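Flelline Help > Perception and tracking > Marker tracking

Gripper pose jumps when head camera sees both marker cubes, wrist camera track is fine

skendton_bench
Posted 2 April 2025

I am trying to get clean trajectories out of the Flelline tracker for a two-handed task with a book on a table. Each hand-held gripper carries a white cube with black markers on its faces. The head camera gives me the pose of both cubes. Each gripper also has its own fisheye camera, and I run visual-inertial odometry on that.

The wrist tracks look sensible on their own. The head track does not. Every so often the pose of one cube flips by a large angle for a few samples and then returns. Position moves as well, mostly along the line of sight. It happens more on the right hand than on the left, but both do it.

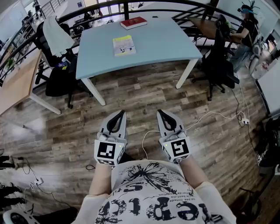 Settings are mostly the defaults. Head intrinsics come from a calibration I did in the same room. The solver is set to single-face, the marker dictionary is the one the cubes were printed from, and the pose filter is off. I export the tracks and feed them to the Carrilho planner, which then rejects the demonstration because the joint velocity limit is exceeded at the flip.

What I have tried:

- raising the corner refinement window from 3 to 16 pixels. This made it worse.
- turning on the pose filter. The flips become smooth swings. The planner accepts the file, but the motion is still wrong.
- dropping every sample with a reprojection error above the default limit. Very few of the bad samples are removed.

The last point is what I do not understand. If the pose is wrong by that much, why is the reprojection error still low? Is there a setting I have missed, or do I need to calibrate the head camera again?

lanen_tools

Recalibrate. Bad intrinsics cause most of the problems reported here. Use more board views near the corners of the lens and make sure the board is flat. Also check exposure, as motion blur will ruin the corners.

odo_and_out

I do not think it is calibration. Poor intrinsics give you a bias that changes slowly across the image. You have two separate solutions and the tracker is swapping between them.

A single square marker has a known pose ambiguity. When it is small in the image, or close to facing the camera, perspective is weak and there are two tilts that project to almost the same four corners. Both have a low reprojection error, so your threshold cannot tell them apart. Corner noise decides which one wins. The larger refinement window will have made that noise worse, as 16 pixels is wide enough to take in neighbouring edges inside the code. Put it back to 3.

Steps, in the order I would do them:

1. Change the solver from single-face to rigid-body. You need a body file for each cube giving the corners of every face in one common frame. With two faces in view the points are no longer in one plane and the ambiguity goes away.

2. Measure the cubes before writing the body file. Do not take the dimensions from the drawing. A face label stuck on slightly rotated will show up as a step in the pose whenever that face enters or leaves the view.

3. When only one face is visible, ask the solver for both candidates and keep the one nearer to the orientation predicted from the wrist odometry. The option is called keep_both_candidates. It is off by default and the manual hardly mentions it.

4. Leave the pose filter off until the above is done. It averages across the two solutions and gives you a pose that belongs to neither.

For step 3 the wrist track has to be in the same frame as the head track. You need the fixed transform from cube to wrist camera, and the time offset between the two streams. Solve for both together over a stretch with plenty of rotation about different axes. I use 600 samples for the fit, picked from stretches where two faces of the cube are visible, and hold back the rest of the recording as a check. With mostly sideways motion the translation part of the transform is poorly constrained and will look fine until the hand turns over.

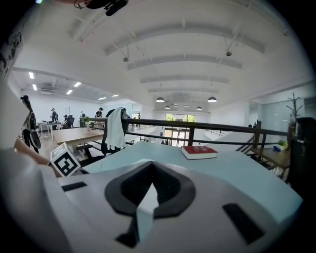

odo_and_out

Adding a note on the wrist side, as it affects step 3. The tracker's feature budget is 2000 points per image, and with a fisheye lens a fair share of those can land on the gripper itself. Those points do not move relative to the camera, so they pull the odometry towards reporting no motion. Mask the gripper body and the pads. The mask is one black-and-white file per camera, and you can reuse it for as long as the mount stays put. Mask any moving people too if they take up much of the view, though the outlier rejection usually copes when they are far off.

If one cube comes into the other hand's wrist view, you can add that detection as a relative constraint between the hands. It is worth having for two-handed work. Use the same body file and the rigid-body solver there as well. Undistort the corner points, not the full image, or you will lose the outer part of the view.

skendton_bench

Thank you. Rigid-body solver is on and the refinement window is back at 3. The left track has no flips left in the recording I tested. The right still has a few, all in stretches with one face visible. I had the time offset fixed at zero, so I will fit that next along with the transform.

Does keep_both_candidates change the export format? The Carrilho importer is strict about columns.

odo_and_out

It adds a second pose and a second error column after the first. Run the selection step before exporting and the extra columns are dropped. If you export straight from the raw log, the importer will refuse it. A switch for this is listed for the May release, so for now it has to be done in that order.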